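Support ticket: gripper width drifts during hand-held demos, bottle task
Product: Vestik hand-held gripper, recording software Era
Opened by: Despina Karagiannis
Assigned to: Serpil Gezer
Priority: Normal
Status: Closed, resolved
Month: June

Despina Karagiannis, 9:12 am
We are recording pick-up demonstrations with the Vestik hand-held gripper. The person holds the gripper, squeezes the trigger, closes the fingers on an object, lifts it, and puts it down somewhere else on the table. Era takes the wrist video and works out the gripper path and the finger opening.

Since yesterday the finger opening is wrong in part of the demos. It reads fine at the start of a session. Later on, Era reports the fingers as almost fully closed while there is a bottle between them. When we replay those demos on the arm, it squeezes far too hard and the bottle tips as it is let go. Cups and boxes replay well enough that we did not notice until we got to the bottles.

We have 300 demos in this set and I don't know how many are affected. I have stopped recording for now.

Serpil Gezer, 9:40 am
Thanks. Please send:
- the Era log for one good demo and one bad demo
- the calibration file in use when the bad one was recorded
- one still from the wrist camera with the bottle held between the fingers
- whether the finger pads have been changed or moved

Also, which table setup are you using? If you cleared the table between sessions, say so.

Despina Karagiannis, 10:25 am
Logs and calibration file are attached to the ticket. The still is below. The pads have not been replaced as far as I know, but Huguette Carré used the gripper before me and I will ask her.

The table is our mixed clutter setup. We do not clear it between demos. We move a few things and keep going.

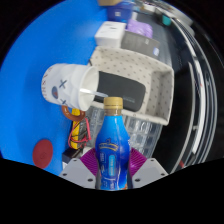

Wrist camera still, bottle between the finger pads, clutter setup behind it.

Serpil Gezer, 11:05 am
The still helps. Both pads are in view and pressed on the bottle, and I can see screw holes in both mounting plates, so the view of the fingers is good enough for the width estimate. The black area at the bottom is the standard mask. It hides the base of the bottle but does not touch the part of the pads we track.

The bad log shows the opening at 6 mm while the bottle is held. That can't be right for a bottle. The good log has a believable value for the same object.

Two possible causes:
1. The color tracker is picking up something else in the view. You have a lavender-purple package toward the back of the table, and the pads are magenta-purple. With the default color range these can get close.
2. The open/close calibration no longer matches the gripper.

Please try the first one before you touch the calibration. Take the purple package off the table, leave everything else where it is, and record a few short demos with the same bottle. Do not restart Era in between, as that reloads the calibration and we would lose track of which change did what.

Despina Karagiannis, 11:50 am
Done. Package removed, same bottle, Era left running. The reading is still wrong. It jumps less from one video frame to the next, but it settles on the same low number.

Serpil Gezer, 12:15 pm
Then the package adds some noise but is not the main fault. Leave it off the table for now.

Next step, calibration check:
1. In Era, open Gripper, then Live Width.
2. Open the fingers fully with nothing between them. Write down the number.
3. Close them fully. Write down the number.
4. Repeat, holding the gripper tilted the way you hold it for a real pick.

Despina Karagiannis, 1:30 pm
Fully open, held level: 60 mm.
Fully closed, held level: 2 mm.
Fully open, tilted: number drops and does not come back when I level the gripper again.

I went through it twice with the same result. Once it has dropped, it stays dropped until I restart Era. I also spoke to Huguette. She took one pad off last week to clean it and put it back on.

Serpil Gezer, 2:10 pm
Please check the pad Huguette removed. Hold the mounting plate still with one hand and try to slide the pad along it with the other. There should be no movement at all.

Despina Karagiannis, 2:35 pm
It moves. Not much, but I can feel it shift and stay in the new position. The other side is solid. The screws on the loose side turn with very little force.

Serpil Gezer, 2:50 pm
I think we have it. When the gripper is tilted, the loose pad slides toward the camera. Era's tracker assumes a fixed distance to the pads, so the opening it works out is wrong. The restart seems to help only because Era zeroes the width again at startup with the pad wherever it happens to be.

Fix:
1. Close Era.
2. Push the pad fully back against the stop and tighten its screws evenly. Use the short key that came with the gripper. Firm hand pressure is enough, and do not use a power driver.
3. Start Era and run the full open/close calibration.
4. Repeat the tilt test.

Despina Karagiannis, 4:05 pm
Tightened and calibrated. Open reading is the same level and tilted. Recorded a set of bottle demos and the opening looks right in all of them. Etelka Fülöp replayed them on the arm and the grip was normal, with no tipping at release.

What should we do with the old demos? I would like to avoid recording the whole set again.

Serpil Gezer, 4:30 pm
You can keep the video and the gripper path. Only the finger opening is affected. Run the width check tool over the set with the bottle and box tasks selected. It marks any demo where the opening during the hold is smaller than the object size you enter. Drop the marked ones or record them again. I would not try to correct them by adding an offset, as the pad will have been in a different place each time.

You can put the purple package back if you narrow the color range first. It is under Gripper, Tracking, Pad Color. Sample the color from the pads under your own table lights.

Despina Karagiannis, 5:20 pm
Tool has finished. It marked more than 60 demos, nearly all from the later part of the sessions. We will record those again tomorrow morning. Color range narrowed, package back on the table, reading steady.

I have added a pad check to our start-of-session sheet. OK to close.

Serpil Gezer, 5:25 pm
Closing. Cause: finger pad loose after cleaning. I have asked for a note about tightening and recalibration to be added to the cleaning page of the Vestik manual.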